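I put the Brundora board into my home computer in February, and it took me a whole evening – I'm slow, and I like my coffee.
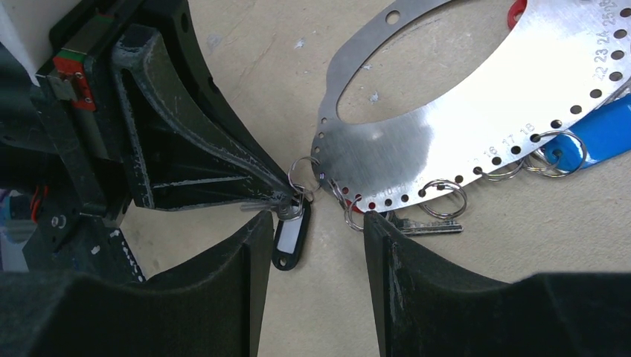

The setup menus are plain and friendly, and the fans stay quiet unless I'm really pushing things.

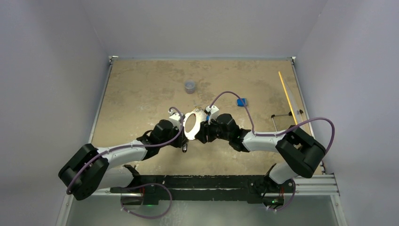
Startup takes 19 seconds, which I can happily live with.
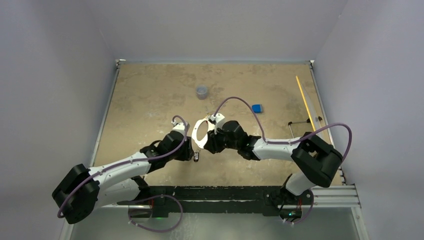 Two arms over the tan tabletop

My one gripe is the price, a hefty $316, and the manual is thin. 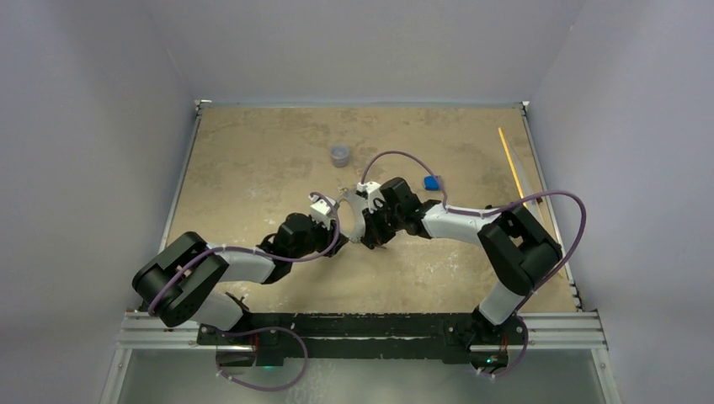 Memory went in easily, all four sticks. The extra fan bracket is fiddlier, and I could have used a second pair of hands, like those two grippers sharing one white ring. Still, I'm very fond of it!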